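Cleaning the Exterior of a Shared Refrigerator
Rumwood Residence Services — Resident Guides
Updated 28 July 2025

Each kitchen at Rumwood is equipped with a two-door refrigerator, with the freezer above and the main compartment below. Residents are asked to clean the outside of the appliance once a week. The task does not require unplugging the unit or removing any food.

What is needed
Two microfiber cloths
A bowl of warm water
Mild dish soap
A soft toothbrush

Do not use scouring pads, bleach, or powdered cleanser on the doors. Scratches cannot be polished out, and replacement of a door panel is charged to the kitchen account.

Preparing the doors
Remove magnets, notes, and tape. If tape has left a residue, hold a warm, damp cloth against it until it softens, then rub gently with a fingertip. Add a few drops of soap to the bowl and stir.

Washing
Wring out the first cloth until it no longer drips. Begin at the top of the freezer door and work down. On a smooth panel, any direction is acceptable. On a brushed finish, always follow the grain of the metal; wiping across it leaves streaks that show whenever light falls on the door.

Clean the gap between the two doors with the toothbrush, dipped in soapy water and shaken once. Crumbs and grease collect along the top edge of the lower door, so open that door slightly and wipe the rim as well. Pay the same attention to handles and latches, which are touched many times a day.
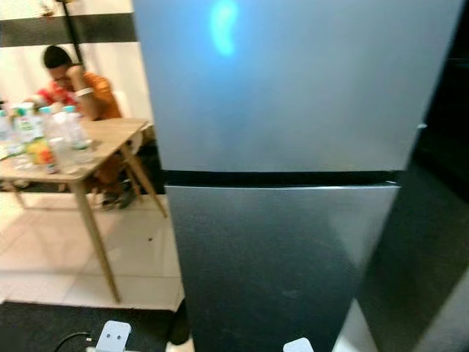

Drying
Rinse the first cloth in clean water and go over both doors again to remove the soap. Dry at once with the second cloth, using long strokes from top to bottom. Fingerprints that remain — they are most common beside the handles — can be removed with a barely damp corner of the cloth.

Finish with the sides that can be reached without moving the appliance. Residents should not pull the refrigerator away from the wall. Cleaning behind it is carried out by Rumwood staff each October.

Hang both cloths to dry and empty the bowl into the sink. Dents, loose handles, or damaged door seals should be reported to the Residence Services desk.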